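국제기구와 지역통합 6주차 강의 노트
가입 협상은 왜 이렇게 오래 걸리나

지난주에 회원국 자격 기준까지 했죠. 오늘은 그다음 단계, 그러니까 후보국 지위를 받은 나라가 실제로 협상 테이블에 앉으면 무슨 일이 벌어지는지를 봅니다. 제가 학부생 때 제일 지루해했던 주제인데 지금은 제일 좋아합니다(사람은 변하더라고요!).

먼저 용어부터요. '협상'이라고 부르지만 대등한 흥정을 떠올리면 곤란해요. 공동체의 법과 규칙 전체, 흔히 아키(acquis)라고 하는 덩어리는 이미 정해져 있고, 후보국이 그걸 언제 어떻게 국내법으로 옮길지를 따지는 자리에 가깝습니다. 그래서 경과 기간이라는 말이 자꾸 나와요. 농지 매입, 노동력 이동, 환경 기준 같은 데서 몇 년을 유예받느냐가 진짜 쟁점이 되는 거죠.

협상은 분야별 장(chapter)으로 나뉩니다. 장을 여는 데도, 닫는 데도 기존 회원국 전원의 동의가 필요해요. 여기에 밑줄 치세요. 한 나라만 반대해도 멈춥니다. 게다가 닫았다고 끝난 것도 아니어서, 잠정 종결이라는 표현을 씁니다. 최종 조약에 서명하기 전까지는 다시 열 수 있거든요. 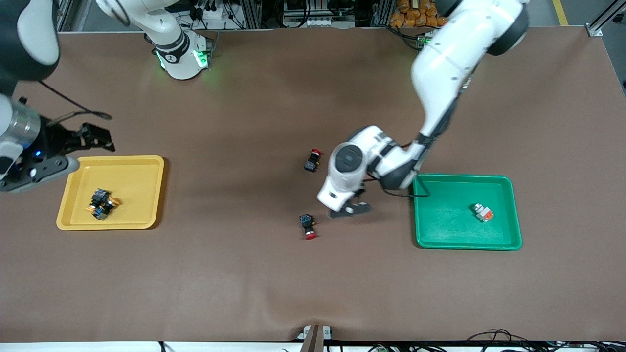 그럼 반대하는 나라는 왜 반대할까요? 교과서는 기준 미달을 먼저 꼽지만, 양자 간 분쟁이 끼어드는 경우가 정말 많아요. 국경선, 소수민족 언어, 나라 이름, 항구 이용 문제까지요. 원래 가입 기준에는 없던 일이 거부권을 타고 협상장 안으로 들어오는 겁니다. 저는 이걸 '뒷문 의제'라고 부르는데, 정식 용어는 아니니까 답안지에는 쓰지 마세요.

국내 정치도 봐야 합니다. 후보국 정부 입장에서는 개혁 비용은 지금 내고 보상은 한참 뒤에 받아요. 선거가 그 사이에 몇 번이나 있고요. 가입 전망이 또렷할 때는 버틸 만한데, 전망이 흐려지면 개혁파의 목소리도 같이 작아집니다. 이른바 조건부 정책의 신뢰성 문제예요. 지난 학기에 어떤 학생이 "그럼 약속을 먼저 하면 되지 않나요?" 하고 물었는데 좋은 질문이었어요. 약속을 먼저 해 버리면 이번에는 개혁할 이유가 약해집니다. 이 딜레마는 다음 시간에 더 하겠습니다.

기존 회원국 쪽 사정도 있죠. 새 회원이 들어오면 예산 배분과 의석수가 바뀌고, 투표 가중치도 다시 계산해야 해요. 흡수 능력이라는 말이 여기서 나옵니다. 듣기엔 기술적인 말 같은데 꽤 정치적으로 쓰여요. 누가, 어떤 시점에 이 말을 꺼내는지 보면서 읽으면 훨씬 재미있습니다.

읽을거리
필수는 Ertürk의 논문 2절과 결론입니다. 사례 부분은 464쪽부터인데 표가 좀 복잡하니 겁먹지 말고 각주부터 보세요. Stovitbridge 독본은 선택이고, 조약 원문을 처음 읽는 분께 권합니다.

모의 협상 안내
가상의 후보국 Carine과 회원국 Drolton을 두고 어업 장을 협상합니다. 한 팀이 2개 입장문을 내는데, 하나는 공개용이고 하나는 내부용이에요. 내부용에는 끝까지 양보 못 할 선을 적으세요. 입장문은 각각 200단어 이내, 협상 시간은 40분입니다. 시간이 모자라다는 얘기가 매년 나오는데 늘려 드리진 않아요 :)

제출은 일요일 밤까지 강의 게시판에 올려 주세요. 파일명에 팀 번호 꼭 넣어 주시고, Drolton 쪽을 맡은 팀은 거부권을 쓸 경우 그 사유를 한 문단으로 따로 붙여 주세요.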